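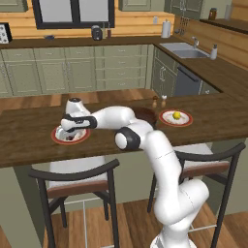

How often should the stairwell fire doors be checked?
Every month by the building team, with a full inspection each June.

Flunano House, fire door checklist, level 2
Inspector: Marcelle Cordier
Second reader: Alvar Nygård

1. Door closes fully from any angle. PASS
Comment: tested at 8 degrees, half open and fully open. Latch engaged each time.

2. Gap at head and sides. PASS
Comment: within limits on both sides, tightest at the upper hinge.

3. Gap at threshold. FAIL
Comment: wider at the leading edge. Floor has been re-covered on the corridor side only - levels now differ.

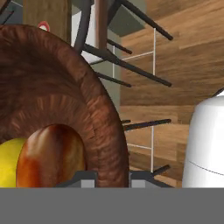 The drop seal does not reach the lower side. Adjust the seal first and measure again before ordering a new one.

4. Intumescent strip. PASS WITH COMMENT
Comment: nearly 610 mm on the hinge side has been painted over. Check the maker's data sheet before stripping.

5. Hinges. PASS
Comment: three fitted, all screws present. Slight dark staining under the middle hinge, to be watched.

6. Closer. FAIL
Comment: oil on the body and arm. Replace the unit.

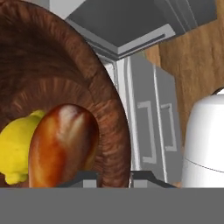
Until that is done the door must be kept shut by hand after use, and no wedge or hook is to be fitted.

7. Signs, both faces. PASS

Door ref. 117. Items 3 and 6 passed to Érica Peixoto, to be closed out within 16 days.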